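Renters Insurance: Common Questions

Gadevholm Mutual writes renters policies for apartments, rented houses and single rooms. The answers on this page apply to new and renewing policies. Your own policy papers always come first if the wording differs.

What does a renters policy pay for?

It pays to repair or replace your belongings after a covered loss such as fire, smoke, theft or a burst pipe. It also covers your legal responsibility if a guest is hurt in your home or if you damage someone else's property by accident. The building itself is the landlord's to insure.

Are clothes covered?

Yes. Clothing is part of your personal property and counts toward your total limit. People tend to guess low on this part. Go through the closets and drawers one at a time and write down what it would cost to buy those things again.

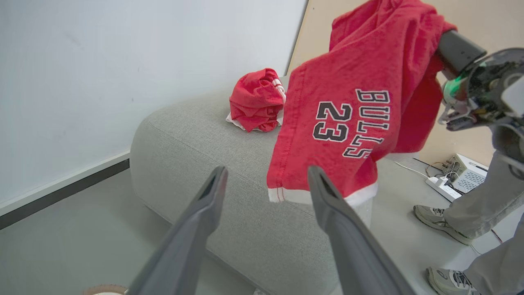
Clothing, including sports clothing, counts as personal property.

Do I have to keep receipts for everything?

No. For most items, a photo and a short written description will do. We ask for a receipt, a card statement or an appraisal for any single item worth over $300.

What is the difference between the Bumwood plan and the Gauthier plan?

Bumwood pays actual cash value, meaning the price of the item less wear and age. Gauthier pays what a new item of similar kind and quality costs today. Gauthier premiums are higher. Both plans cover the same causes of loss.

What deductible can I choose?

The lowest is $100 per claim. A higher deductible brings your premium down. You can change it at renewal, but not while a claim is open.

Is my roommate covered under my policy?

Only if the roommate is named on it. Up to 3 unrelated adults can share one policy, and they share one limit as well. Many roommates find it simpler to buy their own.

My walls were damaged. Who pays?

Walls, floors and ceilings normally belong to the landlord, so start by telling the landlord in writing. If you caused the damage by accident, the liability part of your policy may apply. Ordinary scuffs, nail holes and faded paint are not covered. If you have painted or made other improvements at your own expense, ask us about the tenant improvements option.

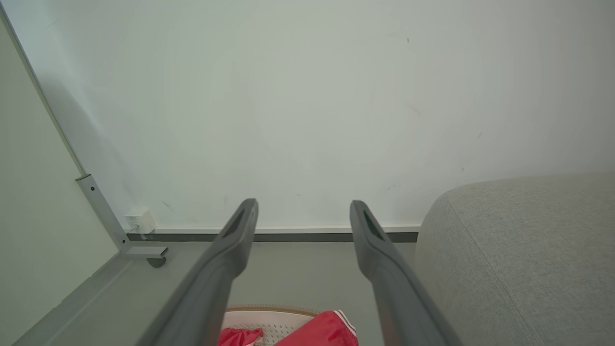 A plain white wall. Walls are usually the landlord's to insure.

How do I file a claim?

Sign in to Clurkon, our online claims service, and choose Start a Claim. You can also call the number on your policy card between 8 a.m. and 6 p.m. Report a theft to the police first and have the report number ready.

Can I pay monthly?

Yes. Monthly payments are taken from a bank account or card. There is no added fee if you pay from a bank account.

What happens if I move?

Tell us your new address before moving day. Your belongings are covered at both addresses for the length of the move, up to 8 days. Your premium may change with the new location.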